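Qui sommes-nous
Accueil | Le club | Les ateliers | Nous rejoindre | Contact

Le club Gurach est une association d'élèves et d'anciens élèves qui apprennent ensemble la robotique. Il a été créé par Irén Deák et Jarrah Pomare, qui étaient alors dans la même classe du lycée et qui cherchaient un endroit pour continuer leurs montages après les cours. Le lycée leur a prêté une salle au deuxième étage, avec deux armoires et un évier. Nous sommes toujours dans cette salle, mais les armoires sont maintenant au nombre de cinq.

Aujourd'hui le club compte 32 membres. La plus jeune a treize ans, et plusieurs d'entre nous travaillent déjà et viennent le soir, à partir de 18 heures. Nous parlons français pendant les séances. Pour beaucoup de membres ce n'est pas la première langue, c'est aussi mon cas, et je demande au lecteur un peu d'indulgence pour cette page, que j'ai été chargée d'écrire.

Comment nous travaillons

L'année est divisée en deux périodes. De septembre à novembre, chaque nouveau membre suit l'atelier de base, que nous appelons Inby. On y apprend à souder, à lire un schéma, à régler un moteur et à écrire un petit programme en Python. Il n'y a pas de note. À la fin, chacun présente devant les autres un montage qu'il a fait seul, même très simple. L'année dernière, une présentation a duré quatre minutes et une autre une heure et demie, les deux ont été applaudies.

Après l'atelier, on choisit un groupe de projet. Il y en a deux actuellement.

Goneck est le groupe de compétition. Il prépare un petit véhicule à roues qui doit suivre un parcours et trier des cylindres selon leur couleur. Au dernier concours régional, notre véhicule a obtenu 260 points sur 356. Nous avons perdu le plus de points dans les virages, à cause d'un capteur placé trop haut. La nouvelle version est dessinée par Urszula Piątek et elle est plus basse.

Baptiste est le groupe de cuisine. Son nom vient du premier programme du groupe, que quelqu'un avait enregistré sous ce prénom, et qui n'a jamais été renommé. Le groupe apprend à un bras robotisé les gestes du petit déjeuner : prendre un fruit dans une assiette, le poser sur la planche à découper, déplacer une tasse, sortir le pain du grille-pain. Ces gestes semblent faciles parce que nous les faisons sans réfléchir. Pour le bras, une fraise et un citron sont deux problèmes différents, car la première s'écrase et le second roule.

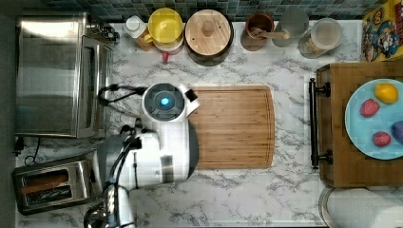
Omolara Balogun, qui dirige le groupe, tient un cahier où chaque essai est noté avec sa durée et son résultat. Le cahier en est à l'essai numéro 3 267. Les échecs y sont écrits avec le même soin que les réussites, et les nouveaux membres doivent en lire quelques pages avant de toucher aux commandes. Les fruits sont achetés par le club et mangés à la fin de la séance, s'ils sont encore présentables.

Nos règles

Une personne garde toujours la main près du bouton d'arrêt quand le bras est en marche. Les cheveux longs sont attachés. On range les outils avant de partir, aussi quand on est fatigué. Les plus expérimentés expliquent, mais ils ne prennent pas le tournevis à la place des autres.

Nous rejoindre

Les inscriptions sont ouvertes en septembre, et une deuxième fois en janvier s'il reste des places. Aucune connaissance en électronique n'est demandée. Les élèves mineurs doivent apporter une autorisation signée par un parent. Il est possible d'assister à une séance avant de décider, il suffit de nous prévenir par le formulaire de la page Contact.

Jolán Rácz, pour le club Gurach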